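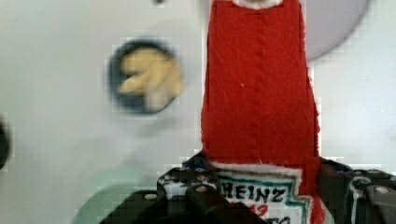
Department of Early Childhood Studies, Macapagal College

3.2 Naming and sorting in pretend meals

Children of preschool age sort food words in ways that adults do not always expect. In the June sessions, each child was asked to set out a meal for a visitor and to talk while doing it. We recorded 1,000 food words in all. Of these, 300 were names of whole dishes – soup, rice, pancakes – and the rest were single foods or things to eat with. 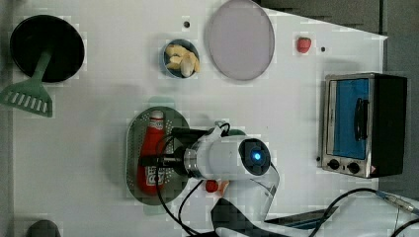 The dish names came early in a session and dropped off once the child began to serve. Serving talk was mostly short commands to the visitor, and we coded it apart from naming, following the scheme in Galang's earlier study at the Ulitz site.

Sorting by meal was more common than sorting by kind. A child who said "breakfast" would keep adding breakfast foods and pass over a fruit already named. Fruit was hard to place in general. A play strawberry like the small red one in Figure 5 was called dessert, breakfast or "just a snack," and the same child could use two of these terms in one session. We kept every term and did not choose between them.

Figure 5. Play food and kitchen items on a tabletop.
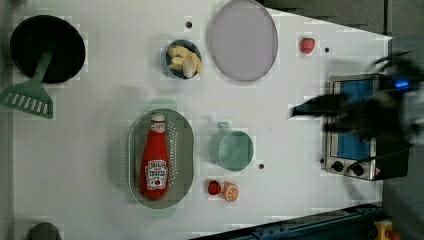
Sauces were left out of the first coding pass because children used them as actions ("I'm ketchuping it") as often as names. They were added in the second pass, which covered 400 words from the Pelloser group.

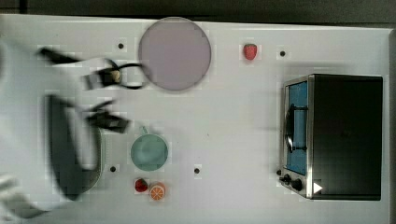

Teodoro Sison objected, in a written comment on the draft, that a word used as an action still shows the child knows the name, and that both passes should count it. We have recoded the first pass on that basis. The totals given above are the recoded ones.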